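Kitchen bench tips: when the arm drops things

Filed under: grippers, worktops, safety stops

These notes cover dropped and crushed items on a domestic worktop served by a single arm with a two-finger gripper. They were written after a fault on the Kotero bench in which a full storage jar was released above the counter during a routine put-away job. The jar broke, the arm carried on to the next step, and glass was dragged the length of the worktop before the stop was pressed.

The fault

The controller logged a good grip throughout. Finger position was within limits and the motor current was normal at pick-up. The jar had a thin film of cooking oil below the rim. It slid during the lift, the fingers closed a little further, and the software read the change as settling. The drop check was set to run only at the end of a move.

The log for that job showed 11 earlier slips of the same kind, all small enough for the item to stay in the fingers. None had raised an alarm.

Settings to change

Run the drop check during the lift as well as at the end. On the Adero controller this is a tick box on the grip page, off by default.

Set any finger movement after grip to pause the arm. Start with a strict limit and loosen it only if the arm stops on sound grips.

Reduce lift speed for the first 10 cm. A slip at low height seldom breaks anything.

Do not raise grip force to cure slipping. At 100 per cent force our fingers cracked a plastic lid and the contents went into the toaster.

Cleaning

Wipe the finger pads with washing-up liquid and warm water, rinse the cloth, wipe again and dry. Avoid spray polish. Wipe the items too, paying attention to the band where the fingers close. Pads with a glazed surface should be replaced; scrubbing them with a scourer gives uneven grip.

After a breakage

Press the stop before reaching in. Pausing from the tablet is not enough, as a queued job can resume. Isolate at the wall, clear large pieces by hand in thick gloves, then vacuum. Check between the fingers for splinters before switching back on.

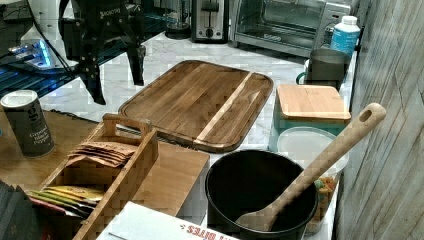

PRANDON, January. A long wooden spoon left standing in a pot is a common snag. The handle rises well past the rim and in front of the clear cereal container, so the planned path to the container must clear the handle as well as the pot. Lay the spoon flat or mark a keep-out zone to the full height of the handle. Lids need the same care: grip a lidded canister by its body, below the join.

Repeat the lift test with an empty plastic tub before going back to glass.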